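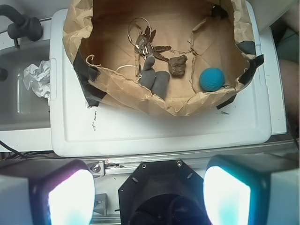
4. Choosing a home for your keys

The Wundura key finder makes a noise when you press the button on the base unit. It does not walk to the door and wait for you. For that reason we suggest giving your keys a regular resting place before you pair anything. A bowl, a hook or a bit of folded paper will do. The keys have no opinion.

4.1 Fitting the tag

1. Pull the plastic tab out of the tag. It will beep twice. If it beeps without stopping, push the tab back in, count to ten and start again.
2. Open the split ring with the blunt end of a teaspoon. Thumbnails also work, once.
3. Slide the tag on and turn it until it hangs free of the longest key.

CAUTION: Do not fit the tag to a ring that already holds a car fob. The two will argue, and the car usually wins.

4.2 Pairing with the base unit

1. Plug in the base unit and wait for the green light. First-time start-up takes around 99 seconds. Staring does not speed it up.
2. Hold the tag within an arm's length of the base and press FIND until the light flashes.
3. Name the tag. You have 12 letters, so "Spare set for next door" will have to become something ruder.
4. Press FIND once more to save.

Note: Units bought in Prernholm before September need the wall bracket turned upside down. The arrow on the bracket is wrong. We have told the printers.

4.3 If the tag stays silent

Check the sofa first. Thick cushions muffle the tone, and so do coat linings and most handbags. If the light on the base turns red, the tag is out of range or the battery is flat. Fault code 196 means that you are holding the tag upside down against the base. Turn it over and repeat step 2 of section 4.2.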